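The slow death of the kitchen table

Inurport, 8/13/26. Words by Sum-yee Au

Four of us grew up round one table and now none of us owns one. That's where this started. My sister eats at a breakfast bar. My brothers eat on the sofa. I had - until April - a fold-down shelf from Plindeck, 389 quid, and it held one plate and an elbow.

So I went looking for people who still have the real thing. Big, heavy, in the way. Took a notebook, took the slow train out to Ostska, missed the connection, got there for the last hour of the market.

First stop a terrace behind the harbour. Family of six, kitchen the size of a van. The table takes up nearly all of it. You go round sideways. Homework at one end, onions at the other, somebody's bike chain soaking in a margarine tub in the middle. I asked if they'd thought of getting something smaller and the grandmother looked at me as if I'd suggested a smaller grandmother.

She had rules. No phones before the plates are cleared. No hats. Arguments allowed, leaving during an argument not allowed. She'd broken that last one herself, once, in a row over a caravan, and they still bring it up.

What went wrong for the rest of us? Rent, mostly. Kitchens got knocked into living rooms and then the living rooms got shorter. The flat I'm in was sold to me as having a "dining zone", meaning a lamp. And hours. Two people on shifts don't sit down at the same time, they leave each other notes on the fridge, and after a year or so the table is where the post goes. Then it's for sale.

Plenty are for sale. The second-hand place in Inurport had them stacked legs-up to the ceiling, pine, oak, a long one from a school with names gouged in the edge. The man there says the big ones sit for months. He lets them go cheap, or saws them down for desks if he has to. Doesn't like doing it. He showed me one he'd refused to cut, ten feet long, out of a farmhouse, and told me a new one that size would be 3000 easy. He was asking a fraction of that and still no takers - it won't go up anyones stairs.

I ate my sandwich at it. Lovely table. Ring marks everywhere, one burn in the shape of an iron.

People do get funny about marks. I'm the other way. My mother's had a dent from a dropped casserole and we all used to fight for that seat, no idea why. She oiled the top twice a year with a rag that lived in a jam jar and stank. When she moved it went to a cousin, then to the cousin's ex, and after that the trail goes cold. I did ring round. The ex was very nice about it.
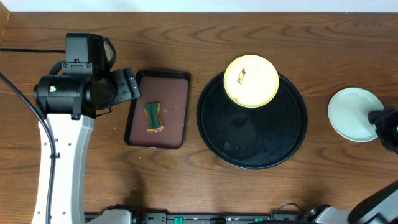 Can you have a proper table in a small flat?

Measure the door first, then the stairs, then the room, and if it all goes through, put it against the wall with a bench pushed under and pull it out when people come.

That's what I did in the end. Round one would of been better for talking but round ones eat a room. Mine's from the Inurport man, plain, second-hand, one leg shorter than the others. Folded beermat. I had to get rid of an armchair and I do miss the armchair.

But people stay. Had my brothers over, first time in ages, and they were still there at midnight picking at the cheese rinds and disagreeing about which of us lost the dog in Ostska. Before, with the shelf, they'd have been off by nine. There was nowhere to put your arms.

My sister's coming next, with the kids. I need two more chairs. The school one is still in the shop, if anybody has the room, names and all - ask him to move the wardrobes, it's behind them.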